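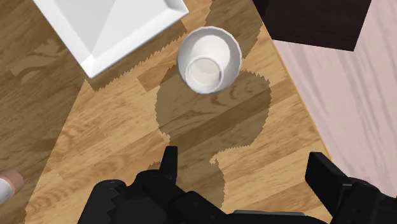 Image credit: Plarach

I stopped drinking coffee after lunch in September, and I have slept better for it. It took me 12 years of bad nights to try something that simple.

My old habit was a cup at breakfast, one at ten, one after lunch and a last one at four. I never thought of the 4 o'clock cup as a problem. I fell asleep fine. I just woke up at two and lay there listening to the trucks go down the hill toward Huvthorpe.

The first week was unpleasant. I had a headache most afternoons and was short with people at work. I went for a walk instead, usually down to the Didari bakery and back, and bought a roll so I'd have something to do with my hands. By the second week the headaches were gone.

I tried decaf and didn't care for it. Mint tea is okay. What I drink now is mostly hot water with a slice of lemon, which my mother did for years and I used to make fun of.

I still have two cups in the morning and don't plan to give those up. Last night I slept until the alarm. I have to buy a new kettle this month, as the old one leaks at the handle.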